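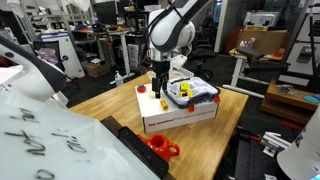
Storage Cases and Timber Benchtops - Frequently Asked Questions

Padberg Workshop Storage, Velilby

These answers cover the questions our service counter receives most often about latching cases, moulded inserts and oiled timber benchtops. For spare part codes, refer to the sheet supplied with your order.

General

Which products does this page cover?

Hard-shell carrying cases, drop-in inserts, compartment trays and the Nomine range of solid timber benchtops. Steel cabinets and wall rails have their own page.

Do the cases and benchtops need to be bought together?

No. They are sold separately and share no fittings.

Where do I find the model code on a case?

Moulded into the underside of the base, near the hinge. On older cases it is a sticker inside the lid. If the sticker has gone, measure the outside length, width and closed height in millimetres and quote all three.

Cases and latches

A latch has stopped holding. Can it be replaced?

Yes. Latches on current cases pivot on a steel pin. Push the pin out from the left with a 2 mm punch, fit the new latch and press the pin back until it sits flush. Do not glue the pin. Cases with latches moulded as part of the lid can't be repaired this way and the lid has to be replaced as a unit.

Why won't the lid close fully?

The usual cause is an item sitting too high in its cavity. Empty the case and try the lid. If it closes, put the contents back one at a time. If it doesn't close when empty, check that the insert is seated at all four corners and that the rim seal hasn't rolled out of its groove.

Is the case waterproof?

It is splash resistant. The rim seal keeps out dust and light rain. It won't keep out standing water, and the case is not rated for immersion.

Can the case be left in a vehicle?

In mild weather, yes. In an Australian summer a closed cabin gets hot enough to soften the insert, particularly under heavy contents. Store the case flat, with nothing stacked on it, and out of direct sun.

How much weight can I stack on a closed case?

20 kg, spread evenly over the lid. Do not stand on it.

Inserts 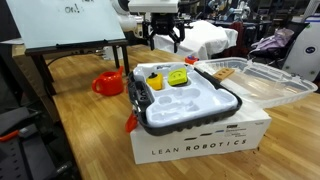 What is the difference between a moulded insert and a foam insert?

A moulded insert is a thin sheet formed over a tool, so each cavity keeps its shape and can be wiped clean. It doesn't absorb oil. A foam insert is cut from block, grips irregular items better and absorbs more shock, but it holds moisture and breaks down over time. For measuring tools we recommend foam. For small parts handled every day, moulded is the better choice.

Can I have an insert made to suit my own parts?

Yes. Custom inserts are formed by Nikolovski Plastics to our drawings. Send the parts themselves or a dimensioned sketch. Photographs are not accurate enough to work from. The minimum order is 15 inserts of one pattern.

How much clearance should a cavity have?

Allow 2 mm on each side for rigid parts. Where the part has to be lifted by hand, add a finger recess on at least two opposite sides. Tight cavities look tidy in a drawing and are a nuisance in use.

Can I trim a moulded insert?

The outer flange can be trimmed with sharp snips. Don't cut into a cavity wall - the sheet is thinnest there and a cut will run.

How do I clean an insert?

Lift it out and wash it in lukewarm water with ordinary dish detergent. Rinse and air dry. Acetone, petrol and citrus-based degreasers will craze the surface. Methylated spirits on a cloth is acceptable for marker ink.

My insert has gone yellow. Is it faulty?

No. White inserts discolour under ultraviolet light. The change is in the colour only and doesn't affect the fit. It is not covered by warranty.

Timber benchtops

How are the benchtops supplied?

Sanded and given one coat of oil at the factory. They need two further coats before use, on all faces, including the underside and the ends. Leave the top overnight between coats.

Can I use polyurethane instead of oil?

You can, although the factory coat must be sanded off first. A polyurethane surface resists stains well but can't be patched. Once it chips, the whole top has to be sanded back.

Why are there differences in colour between the strips?

The strips are cut from different boards and aren't matched. Contrast is strongest when the top is new and settles with exposure to light. If you leave a case or carton in one place for months, expect a paler or darker patch beneath it. Moving things occasionally is enough to prevent it.

How do I fix the top to a frame?

Use slotted brackets or figure-eight fasteners. Timber moves across the grain with changes in humidity, and a top screwed down rigidly will cup or split. Centre the fixed screws along one line and let the rest slide. The Nomine 31 is 31 mm thick, so screws must enter the underside by no more than 20 mm.

How do I remove a ring left by a hot cup?

Sand the area lightly along the grain with 240 grit, wipe off the dust and apply a small amount of oil with a lint-free cloth. Feather the edges. A dark ring that remains after sanding is usually a tannin stain from contact with wet steel. Treat it with oxalic acid, following the directions on the pack and wearing gloves and eye protection.

How should I dispose of oily rags?

Lay them flat outdoors until dry and stiff, or soak them in water and seal them in a metal tin. Rags left bunched up can self-ignite.

Orders and returns

How long do spare parts take?

Latches, pins and seals are held in stock at Velilby and leave the next working day. Lids and standard inserts are ordered in weekly. Custom inserts take longer and we will confirm a date when the drawing is approved.

Can I return an item that doesn't fit?

Unused stock items can be returned within 31 days with proof of purchase. Custom inserts and benchtops cut to size can't be returned unless they are faulty.

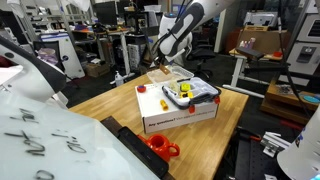

Do I need to keep the carton?

Keep it until you have checked the contents. Returned cases must be packed in an outer carton, and a case posted with only a label on the lid will be refused if it arrives scuffed. Any plain carton of suitable size will do.

Can I collect from Velilby?

Yes, once you've been told the order is ready. The counter is closed on Sunday. Benchtops need two people to load and we don't supply tie-downs.

What isn't covered by warranty?

Discolouration, solvent damage, heat distortion, movement in tops fixed without slotted brackets, and latches that have been glued.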